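Mundard Community Help
Home > Household > Kitchen and dining

Small table always covered in crockery – how do you keep it clear?

Posted by Brerncombe
We moved into a smaller flat in April and the only table is a white one in the kitchen, 920 mm long. It has to do for breakfast, for the children's toy food and for anything that comes out of the cupboard and doesn't go back. By teatime there is no room to put a plate down. We have 2 shelves over the sink, both full, and one deep drawer that sticks. The landlord won't allow any more holes in the walls. I have tried telling everyone to put things away as they go and it lasts until the next morning. Has anyone found a way of doing it that doesn't involve buying a lot of storage? I'd also like to know what to do with the big serving plate, which doesn't fit anywhere flat.

3 replies

Posted by Wikis
Get rid of half of it. We did and never missed it.

Posted by Masanja
I have much the same table and much the same problem. What worked for us was sorting by shape and forgetting about sets. All the bowls go together, whatever colour they are, then mugs, then plates. Sets look nice but they take up more room, and you end up lifting three things to get at one.

Do it once a day at a fixed time. Ours is 7 in the evening, after the meal and before the washing up is put away. Clear everything to one end, wipe the other end, then move things back only if they are wanted for breakfast. The rest goes on the shelf.

Toy food needs its own container or it will spread. Don't use a box with a lid, as small children won't bother with the lid.
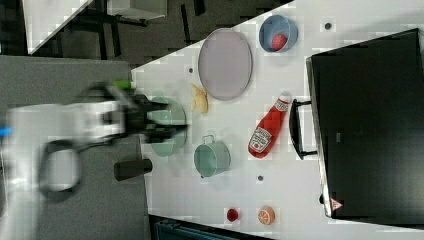
Bowls are the worst for wasting space, as one bowl left out on its own takes up a good patch of table and holds nothing. If you are going to leave one out, give it a job. The light blue one near the top edge has the red ball in it, and the yellow banana could go in there as well instead of lying loose by the plate. The green bowl and green mug can then go up on the shelf. The big oval plate takes the most room of anything when it's flat, so stand it on its long side at the back of a cupboard, or in the gap beside the fridge if you have one – ours went behind the chopping boards.

For the sticking drawer, take it right out and rub a candle along both runners. Do it twice if the wood is rough.

Posted by Brerncombe
Thank you, the candle worked on the drawer and it now takes the mugs if I lay them on their sides. There is a gap beside the fridge but it's narrow, so I'll measure it before I try the serving plate. I'm not ready to get rid of half of everything, but I have put 2 chipped bowls out with the recycling and then found out they don't take crockery here, so they are back on the table for now.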